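Search this site
Search
Go

Casual Sorting and Packing Assistants — Clullcombe

Flilia invites applications for 11 casual positions at its Clullcombe workroom, commencing in September. Successful applicants will sort, fold and pack small household articles at the bench, among them plastic containers, cloths and lightweight sheet goods in assorted colours.

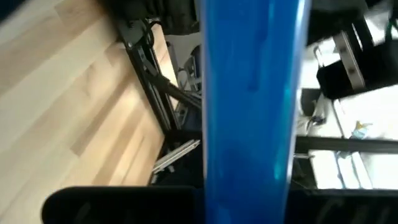
Shifts are five hours in length, and assistants will be offered up to 15 hours per week. Work is carried out at table height, and applicants may request a seated or standing position. Each assistant will be expected to:

place articles in the correct bin according to the packing list;
fold cloths flat and to size;
set aside any article that is marked or damaged;
leave the tabletop clear at the end of each shift. 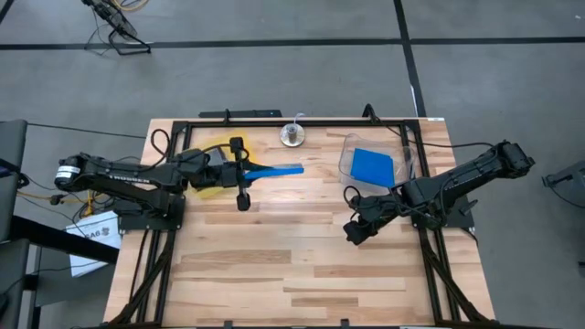 No previous experience is required, as training is provided on the first day. Applicants must be at least 18 years of age, able to distinguish colours reliably and legally entitled to work. Enclosed footwear must be worn in the workroom at all times. Flilia will endeavour to accommodate applicants with disability — please outline any adjustments needed in the covering letter.

Applications should consist of a résumé and a covering letter of one page, quoting reference 282, and be addressed to Rocío Tapia, Workroom Coordinator. Applications close at 5 pm on Thursday. Only shortlisted applicants will be contacted.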